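Dec 17, 2022

Back on the bench layout after two days of email. Ran the transfer task in simulation overnight, 994 episodes, tray on the left instrument to the deck of the right one. Success by the strict criterion (seated, lid free to close, no contact with the housing) was 469. Kristine Dimaculangan says under half is still publishable. I say it is still under half.

Failures sorted by type this morning. The largest group is the approach to the right machine. The planner likes to come in low over the sloped front corner, and the fingers clip the edge when the wrist yaw is off by more than a couple of degrees. Raising the waypoint 12 mm fixes most of it and costs cycle time. Second group is grasp slip, which I do not trust either way. Contact parameters for the finger pads are still the values carried over from October and have never been checked against a real pad. The remaining 178 failures are timeouts where the arm reaches a joint limit at the elbow and sits there. Moving the base toward the left instrument should help, but then reach over the right deck gets worse. Will sweep base position before touching anything else.

Ornella Ferraro asked at lunch when one of these will be able to empty her dishwasher. I gave the usual answer – the bench is the easy case. Fixed table, known instruments, every part with a model behind it, and the plates always face the same way. Her dishwasher has a cereal bowl on top of a cheese grater. If I can't get past fifty percent with exact geometry, I would not let the thing near glassware. She pointed out that her son can't do it either, and he is fifteen.

The Saarela people claim their cell runs unattended for up to a full shift. I read the report twice and could not find out who refills the consumables. Same problem with the Lutelov study on shop-floor kitting: the picking is automatic, the opening of cartons is done by a person with a knife, and the knife is in a footnote. My working view is unchanged. Single transfers between fixed points, yes, close. A whole chore with its setup and its cleanup, no.

To do:
– base position sweep, coarse grid first
– approach waypoint per instrument, drop the shared one
– ask Disitz for friction data on the pads, third request
– reply to Kristine about the plots

Left the sweep running at 6:40. Disk is filling up again, should delete the Weltetton runs but I want the old logs for comparison.

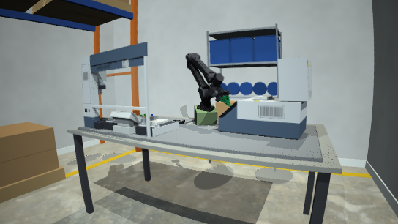 Current bench layout in sim, arm between the two instruments, fingers down near the right one.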